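Morix tidy-up package, worth the money for a small office?

keelhaul_b
Member
We rent a floor with 5 meeting rooms and a quiet room where people must take off their shoes. The slippers for guests are always everywhere. The reseller offered us the Morix two-arm unit with the Vakden software, on a trial of 3 weeks. I have now seen it at work on shoe racks and I want to write down my opinion before the price call on Monday.

First the good. The arm goes in between slippers from above without a special rack. The slippers are the frosted, half-transparent kind, and I was afraid of this, because our old sorting camera could never see such material. The green light at the gripper is easy to notice from across the room. 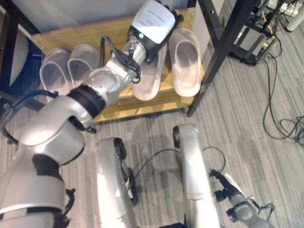 Pollock: Transparent things are the easy part now, every vendor shows them. Ask how it does with a black slipper on a dark shelf. We had the Vakden software on another arm and dark objects were our whole problem. Also ask if the license is per arm or per unit, because the offer we got did not say it.

keelhaul_b
Member
Thank you, I did not think about the license. In my offer it says "per station", and I am not sure what a station is when there are two arms.

About the lower shelves. For me this is the most important point, because on the top any machine can reach. Under a top board there is little space and the gripper has a big housing, so I expected trouble. It can get in under the board from the left side and take a slide at the heel end. I find the reach good. What I don't like is how close it must go to the neighbor slipper.

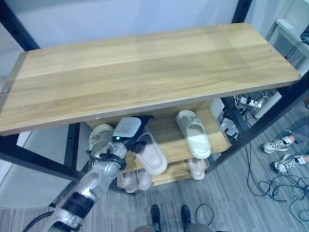
Gripper under the top board, at the heel of a slide.

tarn_and_tide
Senior Member
I don't agree that it is good. A person puts six slippers straight in less time than it takes to start the software. You are paying for a machine, a service contract and the floor space, for a job that is done when somebody walks past the rack. If you had 116 pairs in a spa, I would say maybe.

keelhaul_b
Member
It is a fair point, and my boss says the same. But the offer is for more than slippers, they also promise cups and magazines in the same package. I did not see cups yet, so I can't say anything about this.

Grodudex
Member
@tarn_and_tide I think you compare it wrong. Small offices pay for the evening hours, when the staff is gone. Speed does not matter much at 9 p.m. For me the question is whether it can work alone. If somebody must stay next to it, then the whole calculation is dead.

tarn_and_tide
Senior Member
Then we agree more than you think. Did it run alone, keelhaul_b?

keelhaul_b
Member
No, there were people standing at the rack. The reseller says that working alone comes with the August update, but it is not in the contract, and I will ask to have it there in writing.

One more, from the other side. On this rack the slide is tilted and the fingers press on the sole. I would like to know from other users if the fingers leave marks on soft soles after some months.
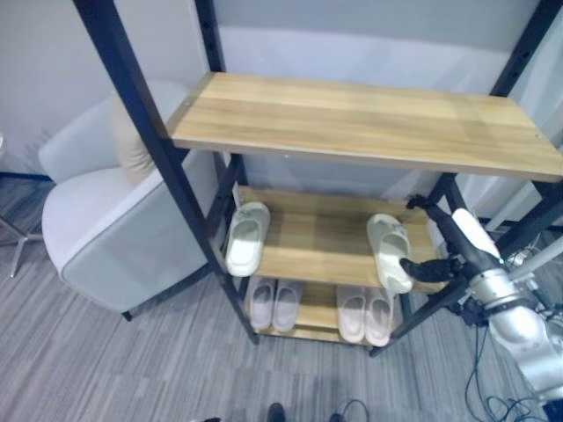 Middle shelf, right slide, fingers on the sole.

Pollock: On ours we changed the finger pads after nearly 6 months. There were light marks on foam soles, on hard rubber we saw nothing. The pads were not covered by the service plan — check this line too.

Grodudex
Member
Please post the price when you have it. The reseller here does not answer my mails.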